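The fault that hid in a cable

By Irena Szewczyk
August

The stoppages at Wivwood came without warning. One arm of the two-arm Tundo cell would halt during a sorting run, report a joint position error and hold its brakes on. The log showed 239 of them before the cause was found. After a reset the arm ran normally, so operators reset it and carried on.

Babak Mousavi, who services the cell for Janevski, first suspected the encoder and replaced it. The errors continued. He then ran 100 cycles at low speed with no fault, and 100 at full speed with 3.
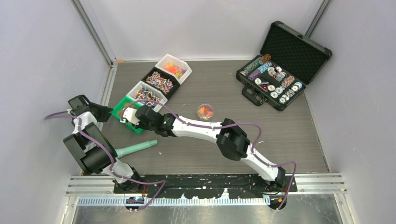 Why did the fault appear only at full speed?

A conductor had broken inside its insulation near a clip, and fast wrist moves flexed the cable far enough to part the ends.

The safety question is the automatic restart. Wivwood had let the controller clear this error by itself – a setting meant for commissioning – and an arm could move again while someone was reaching in. Mousavi has disabled it. The cable now has a longer loop, and continuity is checked with a Proveck tester while the joint is moved by hand.

14 shares | 6 comments

Contact the editors | Back to top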